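Ticket 880: Plush turnip, leafy top won't stand up
Product: Wumbei soft vegetable set, turnip
Opened by: Rebecca Piras
Status: open, waiting on customer 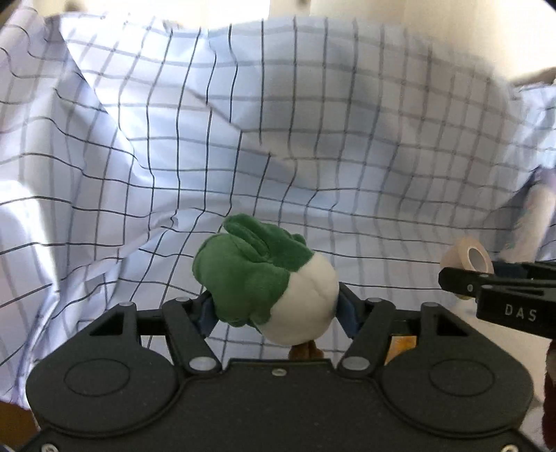 Rebecca Piras, 9:35 am
I bought the Wumbei vegetable set from your Okmont store in July. The turnip's green top flops over to the side and stays there. On the box it stands straight up like a little bush. I've followed the care card, which says to "fluff and rest." I fluffed it. It rested overnight on the checked sheet we use for the play table. It still folds over. I would like to know if this is a fault or if the box is telling stories.

Joaquín Bravo, Prernotine Support, 10:16 am
Hi Rebecca, sorry about the turnip. Felt leaves can take a set when they're packed flat. Please try the following:
1. Hold the leaves upright and squeeze the base of the bunch.
2. Wrap a strip of paper loosely around the leaves and leave it on for 16 hours.
3. Take the paper off and check whether the top stays up with the turnip sitting on a flat surface.
Please don't use an iron or a hair dryer on the felt.

Rebecca Piras, 2:05 pm, next day
Done, all three steps. I used paper and a bit of masking tape. The top stayed up for almost 5 minutes, then went over the same way as before. I don't think this is a packing problem. If it were, I'd expect the leaves to be creased, and mine are soft and bunchy. They just have nothing holding them up. Is there supposed to be a stiffener in there?

Joaquín Bravo, 3:40 pm
I asked the Skadulbridge warehouse. They say the turnip has a felt tab sewn inside the neck, where the leaves meet the white part. Can you pinch there and tell me if you feel something firmer than the stuffing?

Rebecca Piras, 4:12 pm
I pinched. I feel stuffing. I also pinched the root end to have something to compare it with, and that little brown root is firmer than anything in the neck. So either the tab is missing or it's made of the same stuff as the rest, in which case I'm not sure what good it does.

Joaquín Bravo, 4:35 pm
Thanks, that helps. It may be a turnip that skipped a step in sewing. I can send a replacement turnip, no need to return the set.

Rebecca Piras, 5:02 pm
Before you mail one, could someone take a turnip off the shelf, sit it on a desk and see if the leaves stay up? I don't want to trade a floppy one for another floppy one. If they all do it, please say so and change the box. My son likes it either way - I'm the one who reads boxes.

Joaquín Bravo, 5:20 pm
Fair enough. I've asked Skadulbridge to open one and leave it out overnight. Replacement on hold until you give the OK.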